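## Setting Up and Putting Away: Small Drinks Storage in a Shared Room

Our project at Tirkevstead began in June with a simple question: how much easier is it to lay out a drinks tray when everything already has a home? We asked classmates to fill in a short form about their shared kitchens, and we were delighted to get 126 answers back, many of them much longer than the form allowed for!

For the tray layout we kept to a few everyday pieces, with one stemmed glass, one bottle and a cloth napkin folded beside the tray.

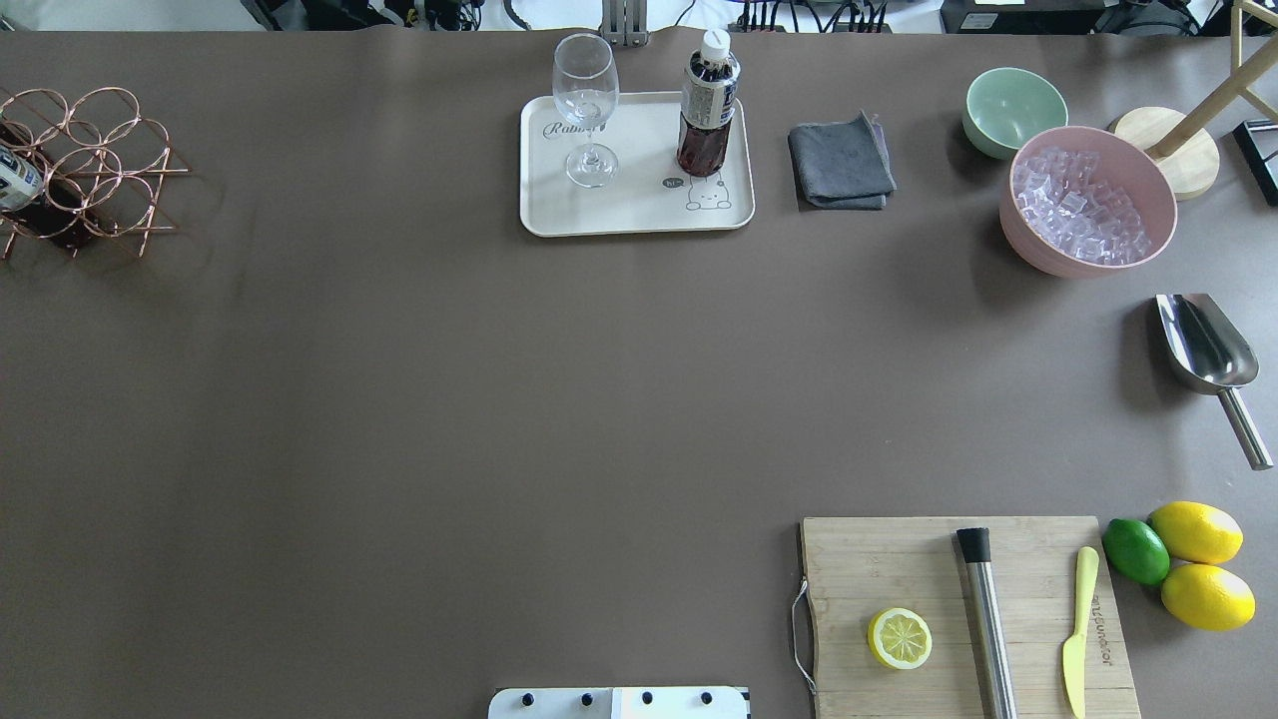 *Figure 1. Tray with glass and bottle, wire wine rack at the far left.*

Over half the people who answered told us that bottles were the things they moved most often (usually to get at something else), so we spent most of our time on those. 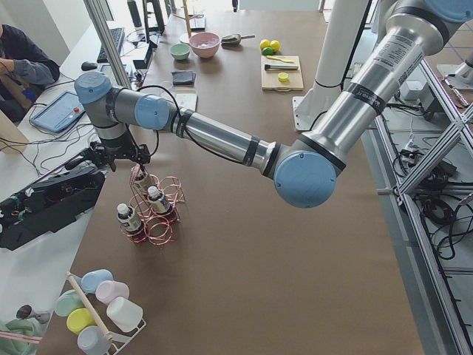

Storage for small bottles turned out to be the part we argued over longest, and we went through 4 drafts of the layout before we all agreed. The looped copper-colored rack takes small bottles as well as wine, and we liked having the cups on their own white wire rack in the corner. In our Grudby draft the two had been one shared rack, and we think having separate racks makes reaching in a good deal more comfortable.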